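Research > Working Papers > Household Consumption > Section 4

We use cookies to remember your reading settings. Accept / Manage

4. Resale and the second price

4.1 What sellers start from

Most studies of used clothing look at the buyer. We wanted the seller's side, the moment a price gets put on. Fieldwork ran through March in two towns, Ultthorpe and Louro, with 109 sellers in all. Mostly stall holders, a few small shops. Interviews by Ogundipe and Tamuno, short ones, done standing up between customers.

Sellers almost never began from what they had paid. They began from the garment type. A coat is a coat price, a shirt is a shirt price, then up or down from there for wear, label and season. Afolabi calls this the "shelf price" in her earlier notes and we keep the term. Condition mattered less then we expected. A missing button took very little off. A stain took off nearly everything.

Outerwear was the exception – more haggling, longer time on the rail, wider spread between first and final price. Figure 3 shows a tagged jacket of this general type.

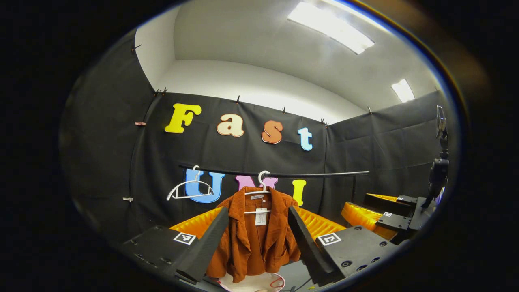 Figure 3. Corduroy jacket on a hanger, price tag at the neckline.

Does a written price stop people from haggling? It slows them down but does not stop them; in our interviews buyers facing a tag asked later, and asked for less off.

Sellers knew this well. Several in Louro tagged only the coats and jackets and left the rest to be asked about. In Ultthorpe the habit was closer to full tagging, partly because stalls there are shared and the owner is often away. Ogbonna's point, made in review, is that a tag also protects the helper, who can say the price is not theirs to change. We did not ask about this directly. Should have.

4.2 Limits

Two towns, one month, spring stock coming in. Prices were reported by sellers and not checked agaisnt receipts – few kept any. Online resale (Gutel, Satano) is left out here and taken up in Section 5. Quartey coded the interviews alone, so no agreement score is given.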